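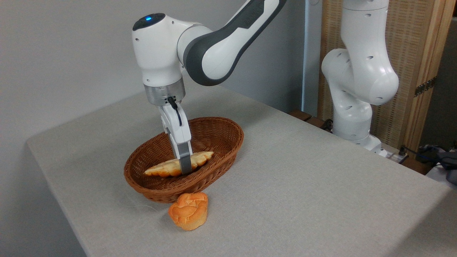

The arm at Hudska, with its fingers on a croissant.

Kiyoshi Okabe has packed bread baskets at Hudska for six years and has opinions about his new colleague. "It doesn't ask about my weekend," he says. "I've grown to like that."

On a busy day the bakery sends out 700 baskets, and he used to fill most of them himself. Now he sets out the trays, checks what the arm has done and straightens anything that looks drunk. His wrists are better. His job title, "line partner", he finds harder to bear.

Has he lost hours? "Wednesday's late shift. I miss the money, not the shift." Management has promised him training on the controls by September. "They promised us a kettle as well," he says, and goes back to his croissants.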